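Investors > Companies > Tevport > Meetings
Search minutes

Tevport quarterly shareholder meeting, November. Opened 4 pm, 26 holders present.

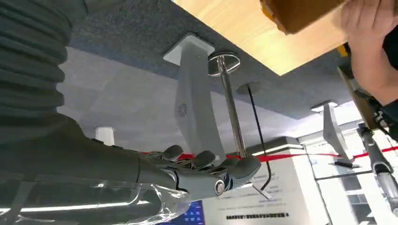

Revenue fell to $284 million on weaker cinema bookings at Metlow. The centre will refit its service counters, and any chrome pole beneath a counter stays in place to save on labour. Carried.

Sale of the Warkamov stake deferred.
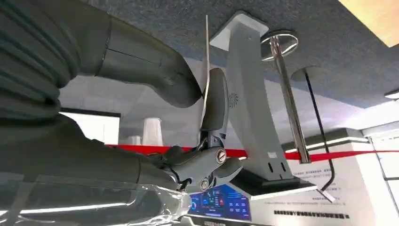
Will a dividend be paid this quarter? The board has set it at 4 cents a share.

Closed 5 pm.

Comments
Holder since the float: 4 cents is thin.
pen_west: Any word on Peñalver?
Metlow local: Fix the parking first.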